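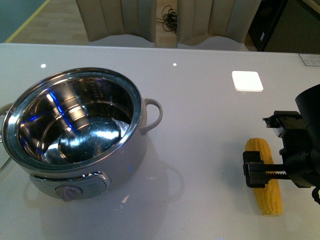 The published capacity of an electric pot is measured to the brim. I have now checked this on five pots and it held for all of them. It matters if you cook grains by absorption, since the ratios on the bag assume you know how much water is in there and how fast it leaves.

My interest is narrow. I cook a batch of pearled barley most weeks, and for a long time the results varied more than they should have. Same bag, same cup, same burner setting, and one batch would come out chewy while the next was paste. I started keeping a log in August and have enough entries to say where the variation came from.

The first source was the measuring cup. The plastic cup that came with my old Dretar cooker holds 216 ml when filled level to the rim. I had been treating it as a US cup for the water and using a separate scoop for the grain. Weighing both removed most of the spread in one step. If you do nothing else from this post, buy a scale that reads to the gram and zero it with the empty pot on top.

The second source was evaporation. To measure it, I put 600 g of cold water in the pot, brought it to a boil, held it at the low setting for half an hour, and weighed what was left. With the lid on, the Dretar finished at 536 g, a loss of 64 g. I repeated the test with the Ikon and the loss was larger, though the lid on that one has a wider vent and I never got it to seat the same way twice. I threw out two of the Ikon runs for that reason. The remaining numbers are consistent enough to use but I would not publish them as a spec. 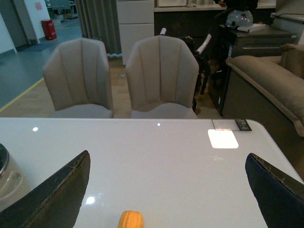 Once you have the loss figure, the arithmetic is simple. Water to add equals water absorbed plus water lost. Water absorbed scales with the weight of the grain. Water lost does not, or only slightly, because it depends on the pot, the lid and the time. A fixed ratio such as three to one folds both terms together, so it can only be right at one batch size. Double the barley and double the water and you end up with one extra helping of evaporation water that has nowhere to go. That is the paste.

For the barley I buy (Moynihan, medium pearl) the absorbed term settled at 2.3 times the dry weight for a texture I like. For 200 g dry, that is 460 g plus 64 g, or 524 g total. For 400 g dry, it is 920 g plus 64 g, or 984 g. The ratio method would have you at 1048 g for the larger batch. The difference is visible in the bottom of the pot.

Some notes on procedure.

Rinse the grain before weighing the water, drain it, and put the wet grain in the pot on the scale. The extra weight over dry is rinse water and counts toward the total. With barley I usually see 30 g or so. With small grains like millet it is more.

Do not rely on the markings inside the pot. They are spaced for white rice, and on most of the pots I tested the lines were hard to read with water over them anyway.

Altitude changes the time, which changes the loss. I am near sea level and have no data for anywhere else.

Lids drift. The gasket on the Dretar has flattened since I started the log and I expect the loss figure has moved. I plan to rerun the water test when the replacement gasket arrives from Futside, which has had it on backorder for a while.

Steel-cut oats do not follow the model well. They keep absorbing after the heat is off, so the absorbed term depends on when you decide to stop and eat. I have three entries for oats and they do not agree with each other. Farro is next.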